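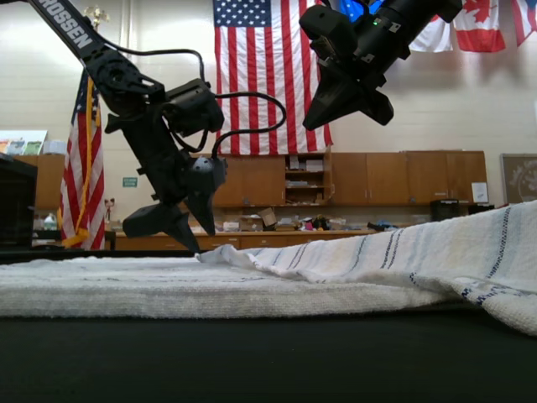
Fatbridge Masters Swim Club

Home | Pool Hours | Meets | Blog | Join

Getting back in the water after a long layoff

I stopped swimming when the old pool on Sastry Street closed, and I told myself I would find another one soon. It took me four years. I rejoined in August, and a few people in the early group asked me to write down how the first weeks went.

The first practice was bad. I planned on 1,000 yards and got through most of it by holding the wall for long stretches between repeats. My shoulders were fine but my breathing was a mess. I had forgotten that you have to let the air out underwater, slowly, before you turn your head. I was trying to breathe out and in during the same half second, and by the third length I was swallowing water.

What helped was going very slow. For two weeks I did nothing but 25s, with a full rest at the wall after each one. It's dull. I counted strokes to keep my mind busy and tried to take one fewer on the way back. By the end of that stretch I could put four lengths together without feeling panicked.

The 5:45 a.m. practice suits me better than the evening one. The lanes are less crowded and the water is cooler. The Pretitz pool keeps its shallow end warm for lessons later in the day, so if you go at night and get lane one, you will feel it. Lanes five and six are best for anyone who overheats. Parking behind the building is free before seven.

On gear, I bought less than I expected to. My old goggles leaked, so I replaced them with the cheapest pair at the front desk and they have been fine. The club has kickboards and pull buoys in the bin by the diving well. Bring your own lock. I also bring two towels now, one for the deck and one that stays in the locker, because walking out to the car in winter with a soaked towel around your neck is no fun.

I wrote my yardage on a card taped inside the locker door. My best day so far is 2,610, and a normal day is closer to 1,910, which is the warmup, the main set, and a short cooldown. I used to do twice that. I've mostly stopped comparing.

The Idarel meet is coming up and I've signed up for the 100 free and one relay leg. I still can't do a decent flip turn — I come out of it crooked and too deep — so I will probably use open turns and lose a couple of seconds on each wall. The relay people know this and took me anyway.

If you're thinking of coming back, the slow lane has room. Practice sheets are on the whiteboard by the guard chair, and the short version is always written on the right side.

Last updated: August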